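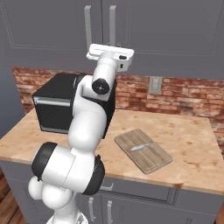 A butcher-block countertop with a black appliance on it.

How to Oil a Butcher-Block Countertop

By Waraporn Thongdee
September

Bare butcher block dries out over the winter, especially near a heat vent. Two coats of food-grade mineral oil in the fall will carry most kitchens through to spring. The work takes an evening, plus a night of waiting.

What you need

Food-grade mineral oil, a 15-ounce bottle
220-grit sandpaper and a sanding block
Lint-free rags
Dish soap and a plastic scraper

Do not use olive or vegetable oil. Both turn rancid in the wood and the smell is hard to get out.

1. Clear and wash. Move everything you can lift, unplugging appliances first. Scrape off dried food, then wash with a damp rag and a drop of soap. Go back over it with clean water. Let the counter dry overnight.

2. Sand lightly. Work with the grain. Rub out water rings and rough spots, but stop once the surface feels even. Old knife marks can stay. Vacuum the dust and wipe with a dry rag.

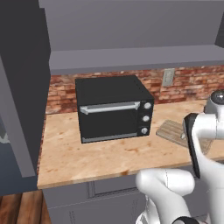

Toaster oven on a light wood counter, close to the backsplash.

3. Check the back edge. Crumbs and grease collect where the wood meets the wall. If the caulk there has pulled away, cut it out and replace it before you oil. Caulk does not stick to oiled wood.

4. Oil. Pour a thin line down the middle and spread it with a rag. Cover the end grain and the rim of the sink cutout too, where water gets in first. Wait 2 hours, wipe off what has not soaked in, and repeat.
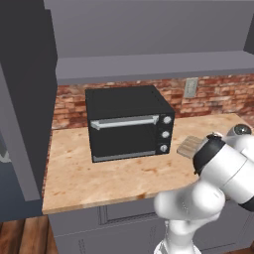

5. Put the kitchen back. Leave the counter alone until morning. Wipe it once more before setting anything down. Lay oily rags flat outdoors to dry before throwing them out.

Dark stains around the faucet may need oxalic acid. Lejla Omerović covers that in her page on sink cutouts.

324 shares | 27 comments

Contact | © Okville Home Pages | Back to top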